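25/04/2023, station 4. Comparing the two finger pad sets on the hand-held grippers, markers and basket task.

Pads under test:

- **Hendar**: the older set, softer face, on the bench since November
- **Dundeck**: stiffer block with the ridged face

Both run on the same linkage, same return spring, same cable. Controller is the Zernstead unit with firmware 522. Sample rate left at 600 Hz on both sides. Zero offset taken with the jaws closed on nothing, then again with the 55 mm gauge block. Left and right agreed to within what I care about.

## Reach into the basket

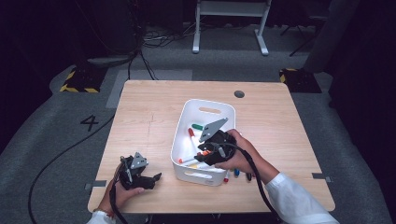
Jaw depth was my main worry for this task. The linkage is wide when open, and with the basket at table center the wrist has to come in steeply to clear the wall. The right gripper can go straight down over the markers, but its cable loops behind the wrist and then trails past the table edge, so any roll of the forearm pulls on it. I want a strain relief at the back of the handle before we log anything long. The left side has the same cable exit and will need the same part. Türkmen can supply a right-angle connector that might do it without a new housing.

Working from the front edge is fine for the near half of the basket. For the far corners I had to raise the elbow, and the angle readout drifted by a degree or two. Put it down to me and not the encoder until someone repeats it.

## Pad comparison

Total of 229 grasps logged, split unevenly because I stopped the Hendar run early to retighten a pad screw. Notes so far:

1. Hendar holds a barrel well but lets it rotate if picked up away from the middle.
2. Dundeck rotates less. It is fussier about approach angle and will push a marker away if one pad touches first.
3. Grasping by the cap works with Dundeck. With the cap between the two pads and the barrel pointing up, the contact is on the thickest part of the marker, and the clip bump on the cap has to be kept off the ridges or it sets the closing angle.
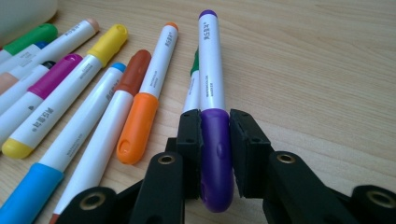
4. Closing force at the trigger is higher with Dundeck. Vaida Ramanauskas noticed it too and asked for a lighter spring. Two are on order.

## To do

- Repeat the far-corner reach with a second operator.
- Threadlock on pad screws, both sets.
- Check the inserts in the linkage arms for play after the next long run.
- Rerun Hendar from the start, same trigger rate, and discard today's partial.
- Leave the firmware alone until both sets are finished.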